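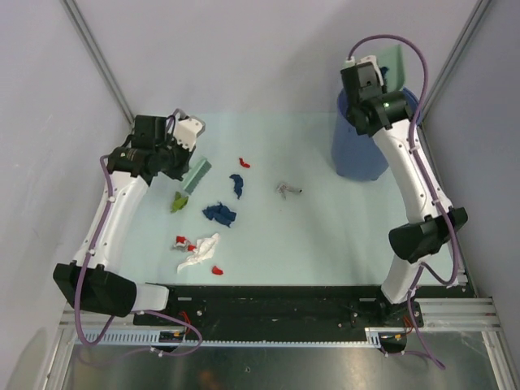
# Try the sweep-up test on a two-arm setup

Can a machine tidy up after a craft session yet? Sweeping is my favorite way to find out, and you can run this test in an afternoon!

## What you need

- two arms with grippers
- a hand brush and a matching dustpan
- a small round bin
- 12 crumpled scraps, paper or tissue, in mixed colors

## Steps

1. Scatter the scraps on one side and stand the bin at the back of the other.
2. Give the brush to one arm and the dustpan to the other.
3. Lay the pan flat, front lip touching the table. Most of my early misses came from a lip riding too high.
4. Sweep slowly toward the pan – short strokes work far better than one long one.
5. Lift, keep the pan level, move over the bin, then tip.
6. Write down what landed in the bin and what's still on the table.

## Scoring

Run it 19 times. In August my Stirkosby routine cleared the whole table in 6 of those, and I was thrilled! Long, wrinkled pieces are the hard ones, and tiny specks get missed a lot. So no, I wouldn't hand over the kitchen floor yet (a person does this in seconds), but a craft table is getting close.

Next I'm trying it with dry rice.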